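Trotmont and the bowl problem

12/29/19

I have spent two evenings with Trotmont, the grasp planner from Heven that everyone on my feed seems so pleased with. Nadja Wyss asked me what I thought, and my answer was too long for a text message.

The claim is that you hand it a kitchen and it works out the picks by itself. Fine. I ran 300 trials in the simulator, all on the same task: find the bowl in the sink, plan a grasp on the rim, lift. It came back with a valid plan on 167 of them. The release notes from August talk about "robust handling of occlusion", and I would love to know what they tested on.

My guess is that the shape completion is the weak bit. Give it a strip of rim and it invents the rest of the bowl, then hands that guess to the planner with no mention of how unsure it is. The planner believes every word. Moser, which is older and much slower, at least asks for a second view.
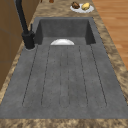 Simulated kitchen, bowl in the basin with only the top of the rim showing.

Nadja thinks the collision margins are to blame - the basin walls are steep and the default padding is generous. Maybe. I halved the padding on a short run and got different failures, which I don't count as progress. Pranach's logging tool is next, once I get it to compile.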